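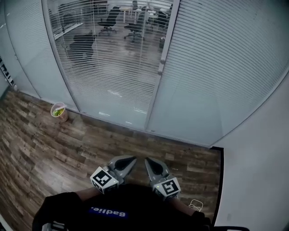 Hand-held gripper in use at floor level, Curnholm office.

Purkness handling code: second progress report to the Tradon fund
5th October

What you paid for

You will recall that the grant was for a code of practice on hand-held grippers: how people should hold them, check them, put them down and write up what they did. The first report promised a draft of 12 pages. The draft is now 31 pages, and we would like some credit for it not being longer. An early version had a section on definitions that ran to more words than the rest put together. It has been cut back to a page, and the word "grasp" now means what most people thought it meant.

Where we are

The draft has seven rules. Five are agreed. The other two are the floor rule and the marker rule, and they have taken up most of the summer.

The floor rule says that the working area is cleared before a session starts, cables included, and that whoever is holding the gripper does the clearing. Everyone agrees with this in meetings. Practice on the floor is more relaxed, and a coil of thin white cable can lie beside the fingers without anyone feeling that a rule has been broken. We have reworded it from "should be kept tidy" to "is cleared, and the log says so". Compliance with the first wording was impossible to measure, which may explain its popularity.

The marker rule covers the printed blocks at the base of each finger. Our text says they are to be clean, undamaged and in plain view before work begins. The Mandagi team wanted a check after every session as well. We have settled on a check at the start and another after any knock, and then spent a fortnight on what counts as a knock. Dropping it counts. Putting it down "with some feeling" was struck out at the second reading.

The trial

Three sites are using the draft. We asked for 100 logged sessions between them by November and have 64. Curnholm is ahead, helped by a log sheet that fits on one side of paper. Mandagi designed its own sheet, which has a great many boxes and is very nearly always blank below the fourth.

The most useful finding so far is a dull one. People skip the checks that are printed on the back of the sheet. We have moved them to the front.

Money

Spending is 2 per cent under plan. The saving comes from the printed posters, which we have put off until the rules on them stop changing.

Before the next report

Settle the marker rule. Finish the logged sessions. Send the draft to outside readers, with a closing date for comments that we mean this time. We would also ask the fund to confirm whether the final code needs a foreword, and if so, who has to write it.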